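Hetholm Two-Tier Shoe Rack
Sold by Polta Home
Item no. 253-109

Price: £19.80
In stock. Delivered in 3 working days.

The Hetholm is a small shoe rack for halls, bedrooms and the bottom of a wardrobe. It has a thin metal frame in a silver finish and two grey fabric shelves. The fabric is pulled tight between the rails, so flat shoes and sandals sit level on it.

It can be put together without tools. The side frames come as two pieces and the rails push into the plastic corner joints. Fit the lower shelf first, then the top one. If a rail feels stiff, turn it a little as you push. Do not use a hammer on the joints.

Size and weight
Width: 80 cm
Height: 34 cm
Depth: 28 cm
Weight: 1.2 kg
Maximum load: 5 kg per shelf

The lower shelf sits close to the floor and is best for low shoes. Ankle boots will fit on the top shelf. Tall boots will stand there too, but they make the rack top-heavy and we suggest keeping them elsewhere.

Children's sandals, pink 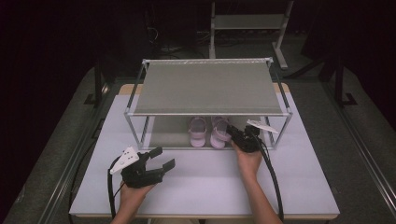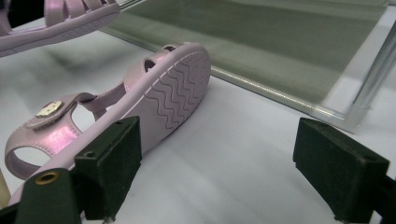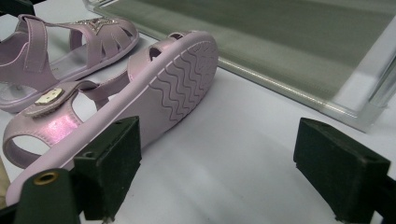 Can I wash the fabric shelves?
Take the shelves off the rails and wash them by hand in cool water with a little washing-up liquid. Dry them flat and put them back once they are fully dry. They should not go in a tumble dryer, as the sleeves at each end can shrink and will then be hard to get back over the rails.

Can two racks be stacked?
The Hetholm is not made for stacking. If you need more room, the Ramevlow has four shelves on a wider base and comes with a wall strap.

What is in the box
2 side frames, in two pieces each
4 rails
2 fabric shelves
Corner joints and rubber feet
Instruction sheet

Spare parts
Replacement shelves are sold singly in grey. Corner joints come in a bag of four. Shelves from the older Xue rack are narrower and do not fit this model. Please have your item number ready when you order.

Customer comment
"Bought for the back door, where the children's shoes always end up. Went together quickly. One rubber foot was missing but a new one came in the post. I would have liked a darker colour for muddy shoes." Lihua Mao, September 19, 2021

Returns
Unused racks can be sent back within 30 days in the original box. Return postage is paid by the customer unless the item is faulty.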